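Visiting the Wedia Reading Rooms: Your Questions

Do I need a card to come in?
Not at all! Anyone can walk in, sit down and read for as long as they like. You only need a card to take things home, and we're happy to make you one while you wait.

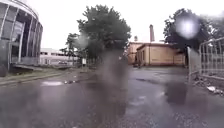 The card is free, and it works for music and maps as well as books.

How many books can I borrow?
You can have 20 out at once, which keeps most families going nicely (picture books do add up). Loans run for 4 weeks.

Can I renew by phone?
Yes, please do. Have your card handy, and if you get the machine, just leave your name and we'll take care of it.
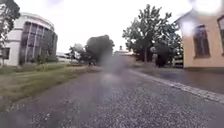
Reader Services Team

Are you open on Sunday?
We are, though only the ground floor. The local history room stays locked, so if you're hoping to see the Kneževič letters, please pick another day and write to Ottmar Wegener first. He loves a visitor, but he does need time to bring the boxes up.
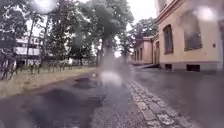
The path alongside the buildings, with its cobblestone edging.

Do you take donated books?
Gladly, if they're clean and in one piece. Ask for Vasilis Radulović at the front desk.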